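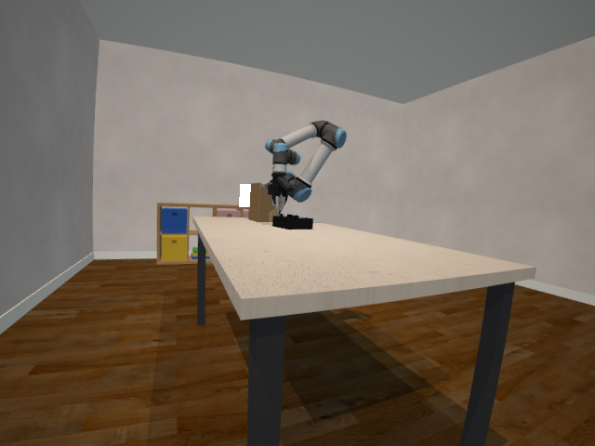

The arm over the black tray in the simulator, gripper pointing down.

I have been recording demonstrations in simulation this month, and these are my notes before I forget the details. The task is simple on paper: lower the gripper into the tray, close on one piece, lift it, and carry it to a drop point on the table. I drive the arm by remote control from my desk and the software saves every joint position along the way. I call the project Stutard, mostly because the folder needed a name.

My first controller was the keyboard. It worked, but the recordings were jerky. I would press a key, stop, look, press another key, and the saved path was mostly pauses. A policy trained on those runs learned to pause too. It would come down over the tray and sit there.

In December I switched to a small handheld controller using Dimetau, a script I wrote to turn hand motion into gripper motion. The scaling took some time to get right. At full scale, a small twitch of my hand threw the gripper off to one side. I now run it at 40 percent, and I can get the fingers down past the rim of the tray without touching it on most tries.

Some things I changed after the first batch:

I start each run with the gripper pointing straight down above the tray. Before that I started from wherever the last run ended, and the first few seconds of every recording were different for no good reason.

I throw out any run where I miss the grasp more than 2 times. One miss and a recovery is fine, and I keep those on purpose. The policy needs to see what to do when the fingers close on nothing.

I record in sets of 10, then take a break. By the third set my hand gets lazy and the approach comes in at an angle.

Depth is still the hardest part. With one view on a flat screen it is difficult to tell how far the fingertips are from the tray. I added a second view from the side and my failed grasps dropped right away. It takes up half the monitor, but I would not go back.

I have 4 good sets so far. Next I want to move the tray between runs, a little at first, and see how far it can go before the policy loses it. The upright box next to the tray stays where it is for now.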